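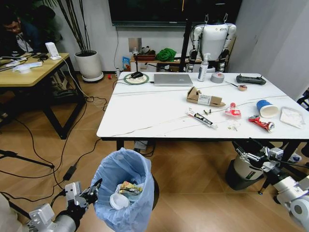 Paralegal, Commercial Leasing and Licensing
Gronness Ulstead, Barristers and Solicitors
Permanent, full time. Hybrid after probation.

We act for people who sign things. Mostly they are retail landlords and tenants, with a growing number of small manufacturers who licensed their name to a cousin in 1998 and would now like it back. It is steady work and it is seldom glamorous. If you have ever read a 45-page sublease for pleasure, please apply, and perhaps don't mention it at parties.

The job

You will report to Brigitta Riedl, who runs the leasing group, and share a workload with Charoen Ongart, who has been here long enough to know which filing cabinet sticks. On any given day you can expect to:

Draft and revise leases, renewals, assignments and estoppel certificates from our precedents.
Keep the critical dates calendar. We currently track 500 active leases, and every one of them has a renewal notice period designed by someone who disliked us.
Run title and corporate searches, and read what comes back.
Prepare closing agendas and chase signatures, including from people on boats.
Deal politely with opposing counsel's office, whatever their tone.

You will also inherit the Kälin matter, a dispute over who pays for a shared loading dock. The file is 3720 pages so far and the dock holds one truck.

What we're looking for

A paralegal or law clerk diploma, or the equivalent in experience. At least two years in commercial real estate or corporate work. You should be able to tell a licence from a lease without looking it up, and be willing to look it up anyway. Good written English, a tolerance for defined terms, and the nerve to tell a partner that Schedule C is missing.

French is an asset. So is German, as several clients write to us in it when they are annoyed.

We don't need a rock star or a ninja. We had somebody who described himself as a ninja and he missed a renewal date.

What we offer

Salary according to experience, and we'll give you the range in the first phone call so neither of us wastes an afternoon. Four weeks' vacation to start, extended health and dental, and your course fees paid if you keep up your professional development. Office hours are 8:30 to 5, with the usual flurry at month end. The coffee is adequate.

The office is on the second floor of the Grumatmont building, with an elevator that works and bike storage in the basement.

How to apply

Send a resumé and a cover letter of one page to Roswitha Aigner, Office Manager, by 10 July. Put "Leasing Paralegal" in the subject line. Shortlisted candidates will be asked to mark up a short assignment clause, which contains several mistakes we put there and possibly one we didn't.

Interviews are in person. Tell Roswitha if you need any accommodation at any stage. No agencies, please.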